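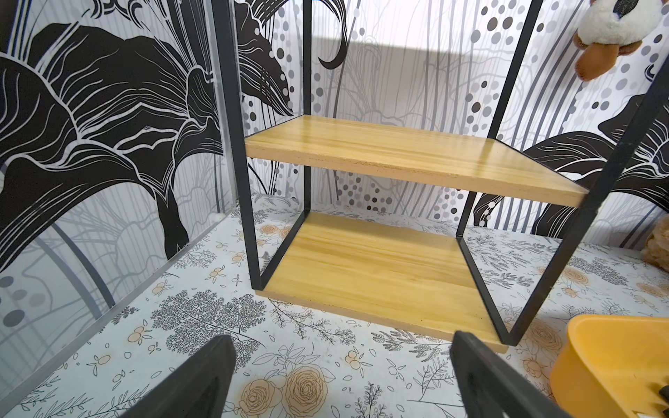 *Two-board shelf with a black metal frame.*

**Stumoren gets a July slot**

Shigeru Sugiyama's ghost-ship thriller *Stumoren* opens 20th July at the Rerkdale, one screen only. Runs long. Vija Rätsep plays the ship's cook, the last one aboard who can still sleep. Big, loud, a bit silly in the middle. Crowd at the May preview ate it up anyway.

The Rerkdale seats 400 and teh first night is nearly gone. 68 tickets left at press time, front rows mostly. Cistau is handling distribution, no word yet on other towns. Sugiyama will stay for a short talk after the late show. Rätsep wont be there, she's shooting *Sebastian*.
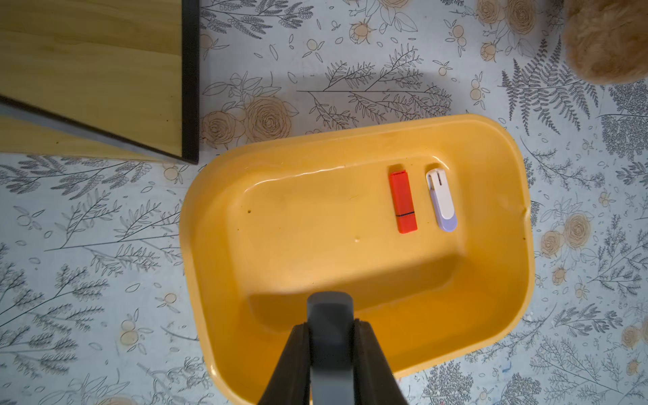
**Is it too scary for kids?**

Most under 12 should skip it, the engine room part is rough.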